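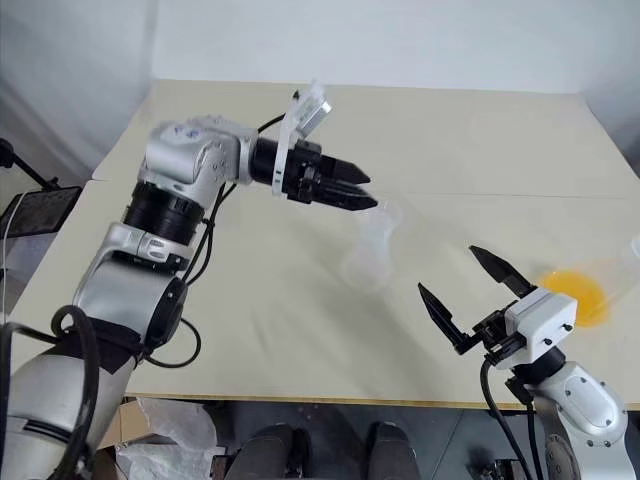

By Temitope Obi
Friday, April 17, 2026

We use cookies to remember your reading preferences. Accept | Manage

Plastic cup

A plastic cup is a small, handleless drinking vessel moulded from a thermoplastic. Clear cups are usually made from polystyrene, polypropylene or PET. Polystyrene is stiff and cracks when squeezed; polypropylene bends and has a slightly cloudy look; PET is the clearest of the three and is common for cold drinks.

Manufacture

Most thin cups are thermoformed. A heated sheet is drawn into a mould, cooled and trimmed, and the lip is then rolled in a separate step. Thicker cups are injection moulded. The wall tapers towards the base so that cups can be nested – a draft angle of 6 degrees is used at the Rizvi works in Stotside.

Handling

An empty cup is light and easily tipped. It may be lifted by the side wall or from above by the rim, the stiffest part. A faintly frosted cup still shows the colour of the table beneath it, and on a cream surface its outline can be hard to pick out.

Comments (3)

Lev Sirko: Is the 6 degrees per side or the total?

Temitope Obi: Per side.

Salamatu Oyelaran: Ours from Atevport stick together in the stack. A bit more on nesting would help.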